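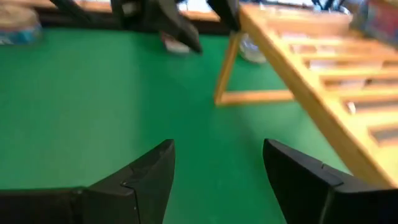 Very green tabletop.

OK so quick one, I've got a thing at six and the rice is on.

Pantry month update. For those who missed the last post (most of you, judging by the stats), the plan for January was to eat what was in the house and buy only milk, eggs, onions, and whatever green stuff looked alive. No big shop. No "just popping in." I started with 51 cans and jars on the list and I'm down to 26, and I still have no idea how to use up the water chestnuts.

How does anybody end up with that many. I know how. The Hellwig closed its Droneden store last spring and had everything on the end aisles marked down, and I went in for dish soap. Came out with a cart. Then the move to Miston, where I packed the kitchen last, in the dark, and everything went into boxes marked MISC. So half of it I'd never even put on a shelf here. It just sat in the hall closet behind the vacuum and I bought more chickpeas on top.

Anyway. What worked.

Chickpeas, obviously. Drain, dry them on a towel, hot oven, salt. Ate them standing up. Also mashed with lemon and a bit of the pickle juice on toast, which was lunch four days running and I wasn't sad about it.

Tomatoes. The whole ones are better than the chopped ones, I will not be taking questions. Squash them by hand in the pot, half an onion, a big knob of butter, leave it alone for an hour. Pasta one night, eggs cracked into the rest the next morning. Froze the last of it in a yogurt tub with no label so that'll be a nice suprise for me in April.

Sardines. I was scared of these. Had been moving the same tins from apartment to apartment like heirlooms. Fried breadcrumbs, garlic, chili flakes, spaghetti, sardines in at the end. So good. Kitchen smelled until the next afternoon but so good.

Coconut milk with red lentils, fine, a bit beige. Needed lime. Didn't have lime. Used vinegar. Don't.

What did not work. Canned potatoes. I tried frying them, I tried them in a curry, I tried them in a sort of cold salad with mustard. They taste like the can no matter what. Peach slices on pork also no, too sweet, though to be fair I was in a rush and skipped the vinegar that time, when it would have helped.

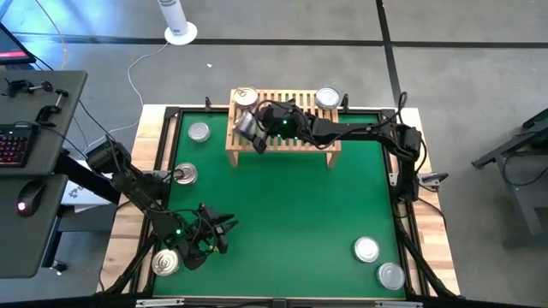

Silver cans, some up on the slats.

Storage. This is the bit people email me about so I'll do it properly, or as properly as I can before six.

The closet here is deep and narrow, worst possible shape. Anything behind the first row stops existing. So first rule now is one row deep, two at most, and the new ones go in at the back even when you're tired and holding a bag in each hand. Old stuff comes forward. I know shops do this, I know it's obvious, I did not do it for nine years.

Second, get some height in there. A little step or riser at the back so you can see the second row over the first. Mine is a shoe box right now and it's sagging. Want to do something better with scrap wood when it warms up and I can saw outside without losing a finger.

Third, write on the lid. Fat marker, what it is and the month you bought it. Labels face every direction and come off if the closet's damp, and mine is damp. Lids you can read from above if they're low down. For the high shelf I write on the side as well.

Fourth, the list on the door. Just paper, pencil on a string. Cross it off when you take it. I tried an app and lasted one evening.

Money, since I promised. Normally I spend 300 in a month on food, just me, which is embarassing given how often it's toast. Set myself a cap of 200 for January and I'm under it so far, even with the trip out to Trivelville where I cracked and bought cheese. Good cheese though. Would crack again.

Biggest thing I've noticed is I cook more when there's less choice. Full fridge, I stare at it and order noodles. Three cans and an onion, I get on with it. Not sure that holds once the novelty wears off, ask me in February.

Still on the door list: black beans (lots), the water chestnuts, one pumpkin, evaporated milk, corn, two things of artichoke hearts I'm saving for when somebody comes over, and a jar with no label at all that could be plums. Might be beets. Haven't been brave enough.

If you've got a water chestnut recipe that isn't wrapped in bacon, comments are open. Also if you know how to get sardine smell out of a dish towel. Two washes and it's still there.

Rice is catching, gotta go.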